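手持ちグリッパで接触動作を集める
電源タップ操作にみるデータ収集手法の実際

2025年9月6日

産業用アームを遠隔操作して教示データを集める方式には、設備費と作業速度という二つの制約がある。アームは作業者の手より遅く、設置場所から動かせない。このため近年は、ロボットのハンドと同形状のグリッパを人が手に持ち、手首側に固定したカメラで記録する方式が研究室の外でも使われるようになった。ロボット本体は収集時には不要で、学習した方策を後から実機に載せる。

計測ソフトウェアを手がけるGuveckと機構設計のJullisは、この方式を卓上の電気機器の操作に適用し、4月に共同評価の結果をまとめた。対象はプラグの把持、差し込み口への位置合わせ、押しボタンの操作である。いずれも布たたみや食器の移動に比べて許容誤差が小さく、指先と対象物の接触が動作の成否を左右する。

評価チームが最初に取り組んだのは、対象物の操作ではなく指の基準姿勢の定義であった。手持ち方式では、開口幅を画像から推定するか、別のセンサで測るかを選ぶ必要がある。Guveckの収集系は前者を採る。指の先端と上面の取り付け穴を特徴点として検出し、左右の間隔から開口幅を算出する。無地の白い面を背景にすると、暗色の指の輪郭は安定して抽出できる。ただし指の内側の面は陰になりやすく、パッドの溝を特徴点に使うと検出が不安定になる。 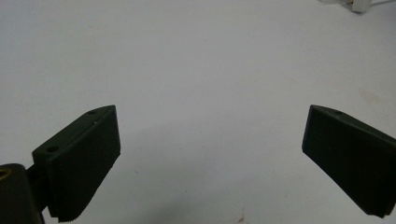

開いた状態の指。上面の小さな丸穴と、パッド下部の細かな溝が見える。

開口幅の推定で問題になるのは、照明よりも指のたわみである。樹脂製の指は把持力がかかると先端側が外へ逃げる。機構の開きが同じでも、把持の有無で画像上の先端間隔が変わるため、幅の値だけを方策に渡すと、ロボット側のハンドは実際より緩い指令を受け取ることになる。評価では、先端の間隔に加えて根元側の穴の位置も使い、指が曲がっているかどうかを別の変数として推定した。収集側と実機側で指を同じ型から作ることも条件とした。片方だけを新しい部品に替えると、補正値は使えなくなる。

記録の単位は1回の動作で、開始時と終了時に指を開いた状態を含める。単純な規則だが、後処理では重要な役割をもつ。開いた状態が両端にあれば、その区間で開口幅の零点を取り直せるからだ。従来の手順では、校正を一連の収集の冒頭に1回だけ行っていた。この場合、作業者が機構の関節に無理な力をかけた後のずれを検出できない。新しい手順では動作ごとに基準が得られ、ずれの生じた記録をその時点で除外できる。

評価に用いた記録は286件である。作業者は5人で、全員が同じ設計のグリッパを使った。1件の長さには上限を設け、45秒を超えたものは学習に入れていない。長い記録には持ち直しや位置の探索が多く含まれ、方策が停滞した動きまで模倣するためである。一方、短時間で終わった失敗例は捨てず、失敗の印を付けて別に保存した。差し込みの直前で角度を修正する動きは、成功例だけからは十分に集まらない。

背景の扱いについては、チーム内でも意見が分かれた。無地の卓面は特徴点の検出に有利だが、自己位置の推定には不利に働く。カメラの移動量は背景の模様から求めるため、白い面が視野の大半を占めると手がかりが乏しくなる。面上の小さな汚れや染みは追跡点の候補になるものの、数が足りず、指の陰に入れば失われる。

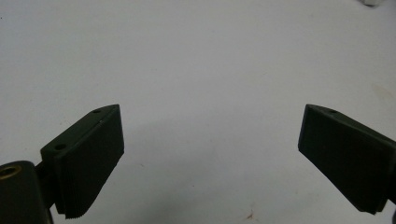 Sorcha Corriganによれば、白い卓面での軌跡の欠落は追跡アルゴリズムの改良だけでは解消しない。慣性センサの値で補間しても、静止に近い低速の区間では誤差が積み上がり、差し込み動作に必要な精度を割り込むという。Corriganは、卓上に模様のあるシートを敷く案にも慎重である。「シートの上だけで集めた方策は、シートのない机で確かめるまで評価に値しない」。

チームが採用したのは折衷案である。卓面には手を加えず、動作の開始前に周囲の家具や壁を視野に入れる短い走査を行う。ここで作成した地図に対して位置を推定し、対象物へ近づいてからは対象物自体の輪郭も追跡に使う。電源タップのように縁が直線で、同じ形の口が並ぶ物体は、距離と傾きの推定に向く。ただし同形の要素の繰り返しは、位置の取り違えも引き起こす。隣り合う差し込み口の局所的な見え方はほぼ同じで、口を一つずらして対応付けても画像の一致度はあまり下がらない。

この取り違えは、端にある固有の部品を参照すると減らせる。主電源のボタンや表示灯、ケーブルの引き出し部は繰り返しの列に属さず、左右の区別にも使える。表示灯は画素数が少なくても色の差が大きく、視野の隅にあっても検出しやすい。難点は、グリッパ自身が対象を隠すことである。接近の最終段階では指が個別スイッチの上にかかり、口の下端も指先の近くに入る。推定器が最も正確でなければならない時点で、使える画素が減る。

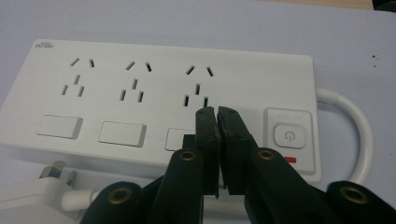 電源タップの右端の差し込み口付近に指先を寄せた状態。主電源部の赤い表示灯は隠れていない。

遮蔽への対策として、評価では指とリンクの領域をあらかじめ画像から除外した。リンクの角度は開口幅とともに変わるので、固定のマスクでは足りない。各関節の真鍮色のリングを目印として角度を求め、幅に応じてマスクを変形させる。Guveckはこの処理をRiquelmeと名付けたモジュールに収め、収集直後の検査にも使っている。リングの検出に失敗した区間は、軌跡が滑らかに見えても保留とする。

実機での試験には、Jullisが機構を調整したアームDrurkovを使用した。条件を変えた4種類の設定を比べたところ、可変マスクと動作ごとの零点補正を併用した設定で、目標とする口の取り違えが最も少なかった。どちらか一方だけの設定では、誤りの現れ方が異なる。補正のない設定ではプラグの保持が緩み、接触時に角度がずれた。固定マスクの設定では、保持は安定していても隣の口へ向かう例が残った。

この結果を他の機器へ広げるには、まだ条件が足りない。評価に使ったタップは1機種で、口の形状や本体の色が異なる製品では確認していない。白い本体を白い卓面に置いた場合、輪郭の手がかりは縁の薄い影に限られ、照明の方向を変えると検出率が下がる。また、ケーブルの剛性は方策の入力に含まれていない。プラグを持ち上げた際にケーブルが張る方向は置き方によって変わり、手持ちの作業者は手首の感覚でこれを補っているが、画像にはその力が直接には現れない。

両社は次の段階として、指の根元に小型の力センサを加えた収集系を試作している。追加する信号は把持方向と挿入方向の2軸に絞り、既存の記録と同じ形式で扱えるようにする。力の値をもたない従来の記録を学習から外すか、欠測として混ぜるかは、試作機での比較を経て決める予定である。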